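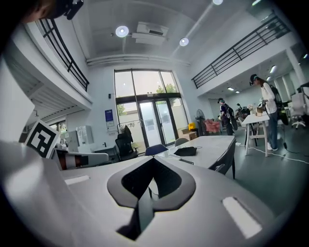 One of the hand-held grippers, with the long table and the back windows behind it.

Sep 2, 2022

Budget thread for the Sevia kit, as a few people asked what we're buying and in what order. Figures are in pounds, without VAT.

The question for this year was arm or hand-helds. An arm needs a fixed bench, a guard and somebody trained to look after it. The hand-helds need a person and a charged battery. We went for hand-helds and put the arm back to next year.

We had quotes from Clullano and Bach. Clullano came in at 1376 for a pair of grippers, with one set of spare finger pads. Bach was cheaper on the grippers but charged separately for the pads and the mounts, and by the time we'd added those it was dearer.

Pads are the bit I'd underbudgeted. The textured inner face wears down and you can't patch it. I've now got almost 200 set aside for pads between here and February.

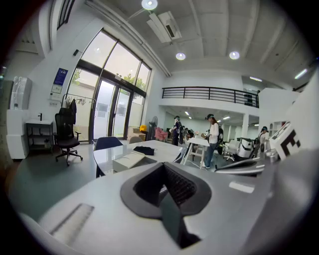 Gripper open at the front, work table with the splayed legs further back.

Markers: print your own, but pay for decent rigid board. Paper stuck on card curls. We budgeted for 8, which covers the grippers and leaves some in the drawer.

Head-worn gear is a separate line. Check it fits over a cap before ordering, and allow for straps. Backpacks are on the same line. Buy ones with a chest strap if people will be bending over a table.

Furniture: we're spending nothing. A mix of table heights is useful and we already have that. Same for chairs. If you're moving into an empty room, put a proper figure in for this, it adds up fast.

Light is the other thing to cost. Big windows at one end are nice to work by but the room changes through the day. I've asked for a price on blinds for the Grimness site and will leave this one alone for now.

Leads and chargers always get missed. Add long extension leads and cable covers to the first order. Ours went on a second order and we paid delivery twice.

Still to decide: service contract or pay per repair. Clullano's contract runs for 2 years and doesn't include pads. I'm leaning towards pay per repair. Will add to this when the order's in.

Print this page | E-mail this page

Comments

padsandtape: Did Bach give you a lead time? We've been quoted well into the new year.

workshop_lou: Agree on the board for markers. We did ours on card and had to redo the lot.

tallbench: What made you put the arm off, money or floor space?

Print | E-mail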